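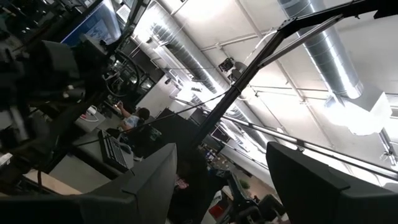 I am arranging a visit for a night-school controls class to the Narno open day in February and need to know what the demonstration covers before I commit seats. The flyer says "live manipulation with wrist view" and gives no task list. The view past the two gripper fingers takes in a desk with a black keyboard, a black beam and a good deal of ductwork, which suggests an ordinary office area with no separate demo hall. Is there a barrier between visitors and the arm? Can the class see the wrist feed live, and is there a limit on group size? The registration form asks for a headcount and does not say what happens if you exceed it.

Posted by gridley_controls, January 3, 2025

**tmoss_plc**

Went to the previous one with a group from Walden. Details as I remember them:

- Groups are limited to 9. A larger class is split and the second half waits in the lobby.
- The demonstration is 2 runs of the same pick-and-place task, first under manual control, then replayed from the recording.
- The wrist feed goes to a monitor. It tilts whenever the wrist rolls, so students lose track of which way is up. Tell them to use the ceiling as a reference.
- There was tape on the floor and a person holding the stop button. No fence. Closed shoes are required — they turned one of ours away for sandals.

The replay is the useful half. Ask for the joint plot to be left on screen while it runs; they will do it if asked beforehand. The log we were shown had 1,886 samples, and the gripper command lagged the wrist motion by a visible margin.

**ohmslaw77**

Parking is bad. Use the Cartwright Street side.

**sivus_user**

Agree with most of the first reply, but the limit of 9 included the instructor when I went, so plan on 8 students. If you have 3 groups or more, write to them first and they will schedule a separate session. I would not count on the replay. Ours was skipped after a controller fault and we got a slide deck on Sivus instead, with time for two questions.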